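Lasness Housing and Home Skills Service
Household Guidance

Caring for shared worktables, display cloths and small tubes

Last reviewed 14 Mar 2023

This page is intended for residents of Lasness and Hegyi House who use the craft and hobby rooms, and for anyone who keeps a similar table at home. It covers the care of wooden tabletops, the hanging of fabric behind a table, the fixing of foam letters, and the storage of glue, paint, hand cream and other products sold in tubes. It replaces the earlier leaflet on table care, which should be recycled.

Before you begin

Clear the table completely. Crumbs, thread and dried glue should be removed with a soft brush, working away from the cable hole where there is one. Material brushed into a cable hole collects on the floor or in the tray beneath, and is awkward to reach afterwards.

Check whether the surface is oiled, waxed or varnished. If you do not know, place one drop of water in an inconspicuous spot and leave it for a few minutes. Water that stands in a bead suggests a sound finish. Water that darkens the wood shows that the finish has worn thin, and the table should be treated before it is next used for wet work.

Wooden tabletops

Wipe the surface with a cloth that has been wrung out well. Follow the direction of the grain. Dry the table at once with a second cloth, paying attention to the edges and to the rim of any hole, where bare wood may be exposed.

Do not use scouring powder, bleach or furniture polish containing silicone. Silicone leaves a film that later coats of oil or varnish will not take to, and it is very difficult to remove.

Dried white glue may be softened with a warm, damp cloth laid over it for ten minutes, then eased off with a plastic scraper or an old store card. Metal blades should not be used. For acrylic paint, try warm water with a little washing-up liquid first. If a mark remains, leave it until the table is next sanded.

Pale rings left by hot cups often fade by themselves over several weeks. Those that persist may be rubbed gently with a little oil on a soft cloth and left overnight. Black rings are caused by iron and water together, commonly from a tin or a plant stand, and these need sanding.

Tables in the craft rooms are oiled once a year, in March. Tables at home which are in daily use will benefit from two thin coats, with a full night between them. Cloths used for oiling can heat up and catch fire if left in a heap. Spread them flat outdoors to dry, or soak them in water, before putting them in the bin.

Glare

A light tabletop beneath a bright lamp can be tiring to work at, particularly for fine cutting or for reading small print on a label. Move the lamp to one side, on the left for a right-handed person and on the right for a left-handed person, and raise it if the fitting allows. A sheet of plain grey or green card laid under the work is often sufficient.

Hanging fabric behind a table

A length of dark cloth behind a table hides shelving and makes a tidy background for a display. Black cotton, felt and polyester are all suitable. Cotton creases readily but may be pressed with a hot iron. Polyester should be pressed on a low setting, through a clean tea towel.

Measure the width of the table and add at least 30 centimetres on each side if the cloth is to turn the corners. Cloth that is cut too narrow pulls tight across the middle and gapes at the ends. Where there is surplus, it tends to bulge at the bend, and should be folded into one flat pleat and held with a clip or a few tacking stitches.

Hang the cloth a day before it is needed. Many of the lighter creases will drop out under its own weight. Seams should run vertically and should, where possible, fall behind the end of the table.

Dark fabric shows dust and lint. A lint roller is adequate for weekly care. For a more thorough clean, take the cloth down, shake it outdoors and wash it separately at 30 degrees, inside out. Remove all letters, pins and clips first. Do not tumble dry cloth that has a rubber or foam backing.

No cloth may be hung within reach of a heater, a glue gun stand or a lamp that becomes hot in use. This applies in all rooms without exception.

Foam letters

Foam letters are light, inexpensive and easy to replace, and they are well suited to fabric. The method of fixing depends upon how long they are to remain.

For a single afternoon, double-sided tape will normally serve on smooth cloth. It holds poorly on felt.

For a term or longer, use self-adhesive hook pads on the back of the letter. These grip felt and brushed fabric directly. On smooth fabric the matching loop piece must be sewn on, as glued pieces lift in the wash.

Set out the whole wording on the floor before fixing anything. Begin with the middle letter and work outwards in both directions, so that any error in spacing is shared between the two ends. A chalk line drawn along a ruler gives a reliable base and brushes away afterwards. Large letters in pink, yellow and light blue read well against black. Dark purple and brown do not, unless they have a pale border.

Clean foam letters with a barely damp cloth. Solvents will dissolve many foams. Store them flat in a box with paper between the layers, away from sunlight, which fades the colours unevenly. The Maver cupboard on the first floor holds 244 letters in labelled envelopes, and users are asked to return each letter to its own envelope.

Storing and using tubes 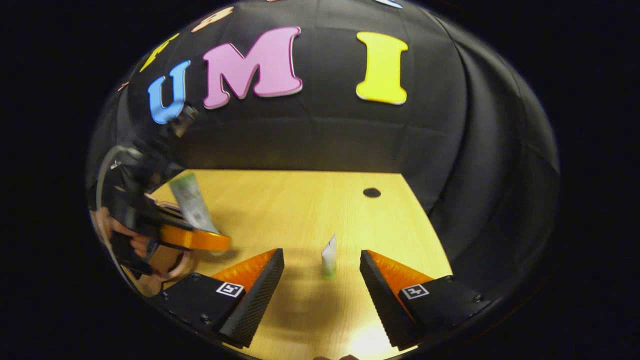 A tube with a broad, flat cap is best kept standing on that cap. The contents settle towards the opening, less air is drawn in, and the last of the product can be used without cutting the tube open. Thick creams, acrylic paints and most water-based glues keep well in this position. Check that the cap is fully closed before turning the tube over, and wipe the thread or nozzle clean after every use, as a crust of dried product will prevent a proper seal.

Tubes with narrow or pointed caps will not stand safely. Place them upright in a beaker or a cutlery holder, or lay them in a shallow drawer. Oil paints in metal tubes should be laid flat.

Superglue is an exception and should be kept upright with its nozzle at the top, in a closed container, according to the maker's instructions. Medicines and ointments should be stored only as the leaflet supplied with them directs, and must never be kept on a craft table.

Small tubes are easily knocked over. During work, keep those in use together towards the middle of the table, away from the edge and from the cable hole. A tray with a low rim is recommended where young children are present.

Where a cap has stuck, hold it under warm running water for a minute, dry it, and turn it with a rubber glove or a wide elastic band around it. Pliers split plastic caps and should be avoided. A thin smear of petroleum jelly on the thread will help to prevent the cap from sticking again, although it should not be used on tubes of glue.

Write the date of opening on the tube with a permanent pen. Discard any product that has separated and will not mix again, or that has an unusual smell. Empty plastic tubes may be accepted for recycling in some areas once rinsed. Residents of Fadorska Court should use the grey bin beside the side entrance.

Leaving the room

Close all tubes and return them to their places. Wipe and dry the table. Straighten the cloth and press down any letter that has begun to lift. Report loose screws, splinters or a damaged finish by means of the form at the door, giving the number of the table. Requests received before noon are normally looked at within 13 working days, and tables that have been taken out of use are marked with a yellow card, which must be left in place until the repair has been signed off.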